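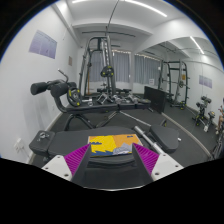

The floor supervisor at the Koppel gym starts before the doors open, and for years the first job of the day was picking up. Cloths, books, dumbbells that never made it back. "You'd be doing that for most of the first hour," she says. "Then somebody wants an induction and you're already behind."

Nine people work there. Since the winter some of that time has gone into teaching instead. The staff carry a gripper by hand from bench to bench and pick things up with it, and the recordings go to Zivel, the firm building the machine that is meant to take over the evening tidy.

She wasn't keen when it was first put to them. "I thought, we're training our replacement and we're doing it on our own shift. I said that in the meeting. A couple of the others said it too."

What changed her mind, partly, was getting an answer in writing. Hours stay as they are for the first year, and the time saved goes to the gym floor, meaning inductions and helping people who are new to the rack. She would have liked it to say more about the second year and has asked twice.

The work itself is slower than it looks. Anything soft is awkward, she says, as it never lies the same way twice, and padded benches don't help. "With your hand you don't think. With this you have to decide where to take hold before you get there. My wrist knew about it after the first week." They now swap over every half hour.

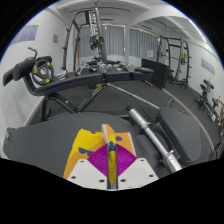 Skanham, May

By the time we meet again the team has sent off 381 recordings, of which Zivel kept 348. The rest were dropped, mostly for going too fast. She has the list pinned up in the staff room and doesn't mind it being there. "It's fair enough. Mine are on it."

Her colleague on the late shift sees things differently. He likes the evening tidy - it's quiet, he can put the radio on, and members stop to talk on their way out. "If I'm not doing that I'll be at the desk," he says. "I didn't take the job for the desk." He has asked to move to inductions and is waiting for a place on the course at Bilwood, which takes three people at a time.

Weights are staying with the staff for now. The supervisor asked for that herself and wouldn't want it changed while members are training. "A cloth on the floor, fine, let it have a go. I'm still the one who checks the pins."

The next set of recordings will be done in the changing rooms, after closing.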